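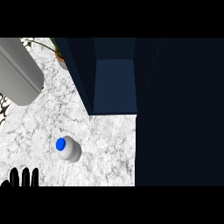

How long should a household keep its paper records before throwing them away?

Most routine bills may be discarded once the payment has cleared and the next statement shows the correct balance, while records tied to taxes, property or legal status should be held for years and in some cases for life.

The remainder of this post sets out the practice followed in this household, which was revised in October after a long period of neglect. It is offered as a general account. Readers with unusual tax or legal circumstances should seek advice from a qualified professional before destroying any document.

The review began with the contents of one filing cabinet and two cardboard boxes. The cabinet held 41 folders, of which 31 had not been opened since the move to the present address. Several had labels that no longer matched what was inside. A folder marked "Water" held warranty cards, a lease from a former apartment on Laing Street, and the instructions for a window fan that was given away long ago.

Categories

All papers were first sorted by purpose. Sorting by date was attempted and abandoned after the first evening, as it separated letters that belonged to the same matter.

The first category is permanent. It includes birth and marriage certificates, adoption papers, military discharge papers, Social Security cards, wills, and the deed to the house. Originals are kept in a small locked box, and a copy of each is held at a second location. Passports are stored in the same box, although they are replaced when they expire.

The second category is long-term. It includes tax returns with their supporting papers, records of home improvements, and loan agreements. The returns themselves are kept without limit. The supporting papers are kept for seven years, a period longer than is required in most ordinary cases. Home improvement receipts remain on file for as long as the house is owned, and for seven years after it is sold.

The third category is short-term. It includes utility bills, pay stubs, bank statements and medical bills. Pay stubs are held until the yearly wage statement arrives and has been compared against them. Medical bills are held until the insurer has settled the claim and any dispute is closed. One such dispute lasted for most of a year and was resolved only when an old explanation of benefits was produced, so this rule is applied with some caution.

The fourth category is everything else. Expired coupons, duplicate notices, and manuals for appliances no longer owned were removed without further review.

Storage

The long-term papers were moved to a fireproof file chest made by Jestetti, purchased secondhand. The chest is adequate for its purpose, but it is heavy, and it should be placed where it will remain before it is filled. This was not done here. Moving it from the hallway to the closet required that it be emptied and packed again.

Short-term papers are kept in an accordion file with one pocket for each month. At the end of the year the file is reviewed and most of its contents are destroyed.

Scanning was considered for the entire collection. In the end, only the permanent papers and the seven most recent tax returns were scanned. A local office supply shop, Jarnico, offered to scan up to 300 pages at a flat rate, and the offer was accepted. The files were saved to two separate drives. Paper originals were retained in every case, as some agencies will not accept a copy.

Disposal

Any page bearing an account number, a signature or a Social Security number was shredded. A home shredder proved too slow for the volume involved, and the motor stopped from overheating more than once. The remaining pages were taken to the community shredding event in the Vasudus parking lot, which is held each spring and fall. Participants are asked to remove binder clips beforehand. Staples are accepted.

Pages without personal information were recycled with the ordinary household paper.

Matters still open

No decision has been reached on personal letters and greeting cards. They fit none of the four categories, and they occupy the entire bottom drawer of the cabinet. They have been left in place until the next review.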